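Cutting board

A cutting board (also chopping board) is a flat, durable surface on which food and other plant material is placed for cutting. It protects both the table or counter underneath and the edge of the knife.

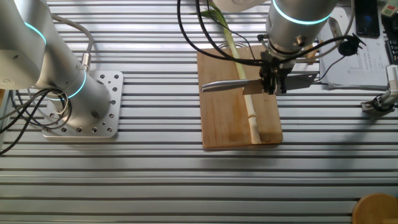
A worn wooden cutting board with a long, pale green stalk laid along it

Materials

Wooden boards are made either from planks glued side by side (edge grain or face grain) or from short blocks set upright (end grain). End-grain boards are gentler on a blade, as the edge passes between the fibers, but they are heavier and take up more water. Dense, fine-pored hardwoods such as maple and beech are preferred. Bamboo, a grass, is laminated into boards that are harder than most maple and dull knives somewhat faster.

Plastic boards, usually polyethylene, can be washed at high temperatures. Glass and stone boards resist staining but damage knife edges quickly and are mostly used for serving.

Use with long stalks

Leeks, celery, sugarcane and bamboo shoots are often longer than the board. The stalk is laid parallel to the long side, with the leafy end allowed to hang over, and is cut crosswise. On jointed stems, cuts are normally made between the nodes – the ring-like joints where the tissue is densest. Round stalks tend to roll, and a thin slice may be taken off one side to give a flat base.

Wear and staining

Repeated cutting leaves fine grooves in the surface. Plant juices, tannins and standing water darken the wood, often unevenly, with the heaviest marks where most of the cutting is done. Light stains can be removed with salt and lemon juice or by sanding. Deep grooves hold food residue, and a board in that state is planed or replaced.

Care

Wooden boards are washed by hand, wiped, and dried standing on edge so that both faces lose moisture at the same rate. Drying flat commonly causes cupping. Food-grade mineral oil is applied when the surface looks dull. Cooking oils are unsuitable, as many turn rancid. Separate boards are recommended for raw meat and for produce.

See also

Butcher block
Chef's knife
Kitchen knife
Mezzaluna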